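Subject: Re: [storage-list] Shelf load limits for stacked containers

Ikhsan Ismail wrote:
> The Pletomlow shelves are rated at 90 kg each. Can we
> put two containers on top of each other, or does the
> rating assume a single layer? Also, do mixed materials
> matter? We have both wood and plastic at Ngui.

The rating covers total evenly spread load, so layers don't change it. What changes is the point load at the corners. Our bays are 600 mm deep with 12 mm boards, and those sag at the front edge well before the posts complain.

Mixed materials are fine with the heavier unit at the bottom. A plastic cabinet on a wooden box is a normal stack.

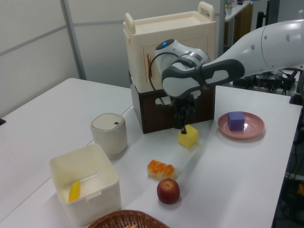

1. Weigh each container full and write the figure on the label.

2. Keep the top of any stack under 700 mm from the board.

3. Leave handle openings clear on both units.

4. Recheck sag in April, after the heating goes off.

Gavonell sells a thicker board for the same posts. I have not tested it.

--
Pisport stores list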